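The textile conservation studio at Zawadzka keeps its heaviest work for the summer months, when the loan calendar is quiet and large pieces can remain off display. The collection now holds 571 items, of which 129 are flags and processional banners given by local societies.

Banners present particular difficulties. Many were painted in oil on silk, and the two materials age at different rates. Those folded for decades have often split along the creases. 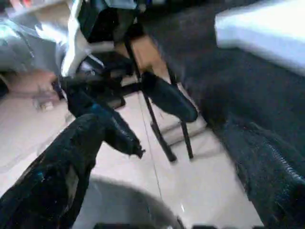
Under the policy adopted in June, no banner will be returned to folded storage. Each will be rolled, face outward, with a layer of tissue between the turns. "A roll spreads the strain across the whole cloth," says Teresa Adamczyk, head of collections care. "A fold puts all of it on one line."

The policy has required a change of storage as well as of method. The Umik building, formerly used for paper records, has been fitted with wall brackets wide enough for the longest pieces. 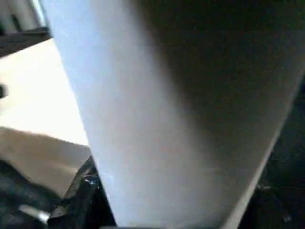

*A smooth, pale surface at close range, passing from light into shadow.*

Loans will continue on revised terms. Borrowers are asked to display banners flat or on a shallow slope, and to limit each showing to 8 weeks. The Sadeso regional museum was the first to accept these conditions.

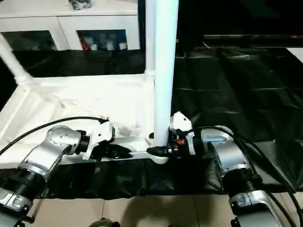

## Access for Researchers

Records for 311 items may be consulted in the reading room, including donor letters and earlier treatment notes. Requests to examine a banner in person should be made in writing and should state the purpose of the visit.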